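Hair ties, again

I finally dealt with my hair stuff, which had spread over two drawers, a coat pocket and the bathroom windowsill. Everything got dumped on the bed and sorted into whatever boxes I could find in the closet — no shopping trip allowed! The stretched-out elastics went in the trash (bye, old friends), and I kept the scrunchies I really wear.

The red box got the scrunchies, plus my bracelets, which used to live in a mug and came out in one big knot every single time.
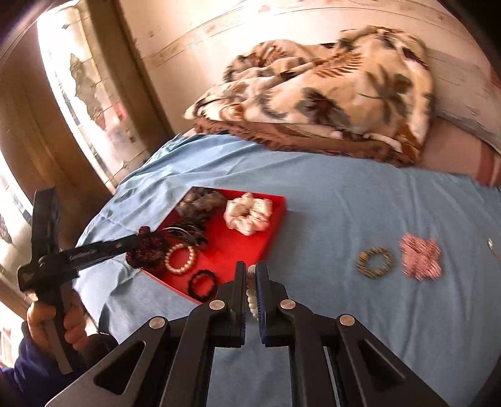
Next up is the scarf pile, and I'm dreading it a little. I own 26 of them and wear maybe four, so if you have a good way to fold the silky ones, please leave me a comment.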